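Manuals > Congregation Admin > Calendar and Service Times
Oct 16, 2024 | By Shireen Mofokeng
3 min read

4. Setting up service times in Stisov

This section covers daily and Sabbath service times for a single congregation. If your synagogue shares a building with another group, complete Section 3 first.

4.1 Enter the location

1. Open Settings and select Location.
2. Type the street address of the sanctuary. Do not use a mailing address.
3. Enter the elevation in feet. The default is 0. For the Nulmont building the correct value is 2,918.
4. Select Save.

Note: Elevation changes sunrise and sunset only if "Use elevation" is checked. Ask your rabbi before checking it - customs differ.

4.2 Choose the calculation method

1. Select Times, then Method.
2. Choose the opinion your congregation follows for the latest morning Shema.
3. Set candle lighting as a number of minutes before sunset. The field accepts whole numbers only.
4. Set the end of the Sabbath, either by degrees or by fixed minutes.

Caution: Changing the method overwrites any times typed by hand. Export the current schedule before you continue.

4.3 Add the services

1. Select New Service and enter a name of 33 characters or fewer.
2. Choose Fixed or Relative to Sunset.
3. For afternoon services in December, set an earliest start so that the weekday service does not fall during working hours. 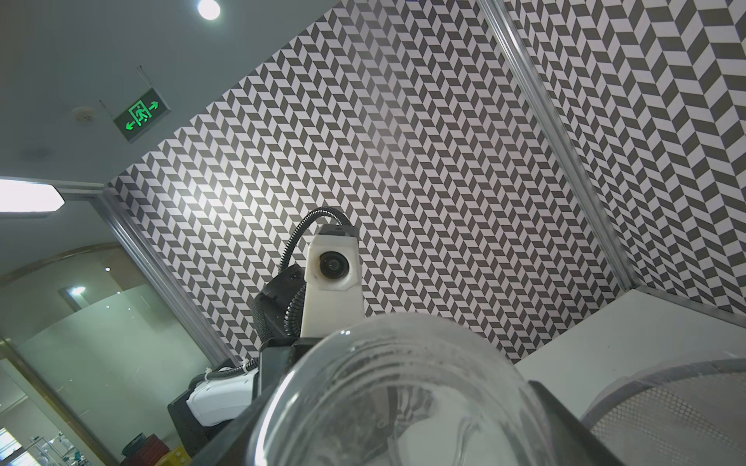 4. Select Preview and compare one full week against your printed calendar.
5. Select Publish. The lobby display updates at the next refresh.

Note: Fast days and festivals are not copied from the weekday template. Enter them separately as described in Section 5.

If the preview shows error 321, the time zone is missing. Return to 4.1 and save the address again.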